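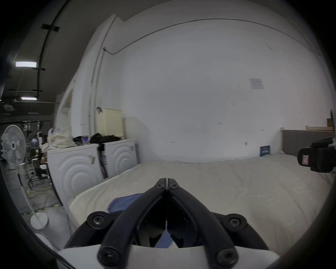 Where is the best place to fold clothes in a small room? Use the bed, after you pull the sheet flat. I fold there every evening and my back is thankful.

Start with the shirts. Close the buttons, bring the sleeves to the middle, then fold from the bottom up.

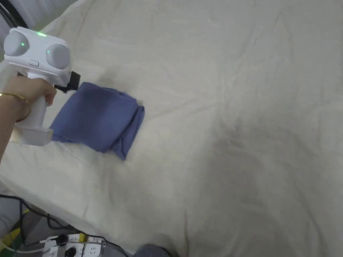
Branwen Gittins writes that she folds towels in 3 parts and puts the thick edge to the front of the shelf, so only one comes out when she pulls.

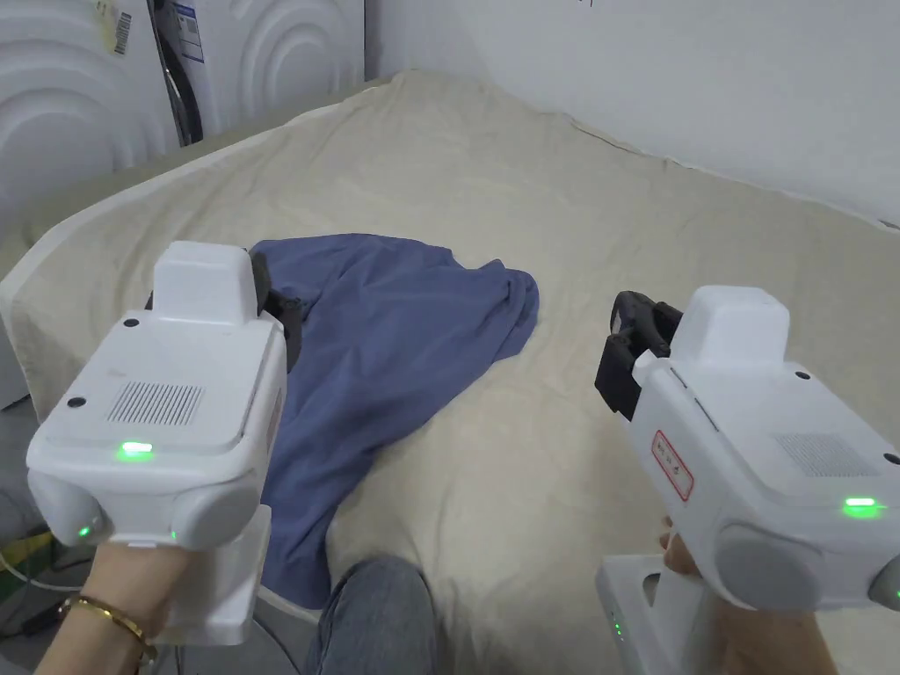

Wrinkles get worse when clothes wait in a pile. Take one piece, shake it two times and spread it with your palms. A blue one in a loose heap, as on this bed, needs this before the first fold.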